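Looking After Musical Instruments and Recordings at Home

The Stenotdale Music Archive receives many enquiries from households that have inherited instruments, tapes or discs connected with traditional singing and playing. The following guidance is issued for general use. Instruments of high value should be referred to a qualified repairer before any cleaning is attempted.

Frame drums and other skin-covered instruments respond quickly to changes in the air. They should be kept away from radiators, cookers and outside walls, and laid flat on a clean cotton cloth. A slack skin may be warmed gently by hand before playing. It must never be held over a gas ring or placed in an oven.

Lutes and other stringed instruments should be wiped down with a dry, soft cloth after use, paying attention to the strings and the edge of the soundboard. Furniture polish is not suitable. Where an instrument is to be stored for a whole season, the strings may be slackened slightly — they should not be removed altogether, as the neck is built to carry some tension.
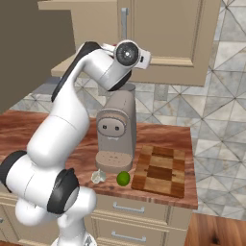 Brass finger cymbals may be washed in 300 ml of lukewarm water with a single drop of washing-up liquid, then rinsed and dried at once. Leather or cord loops should be taken off first and kept dry.

Cassettes and reels are best stored upright in their cases, in a cupboard that stays cool throughout the year. Loudspeakers contain magnets and should stand well away from the shelf. Members of the Halliday singing circle, whose collection now runs to 900 songs on 32 reels, number each box in soft pencil and keep a matching list in a separate room.

Shellac discs are brittle and should be lifted with both hands. Dust may be removed with a carbon fibre brush, following the grooves. Alcohol must not be used on shellac under any circumstances.

Storage boxes to the Tuseo pattern, with Pendent hanging labels, may be ordered from the archive in packs of 5. Orders received before the end of August will be ready for collection in the autumn.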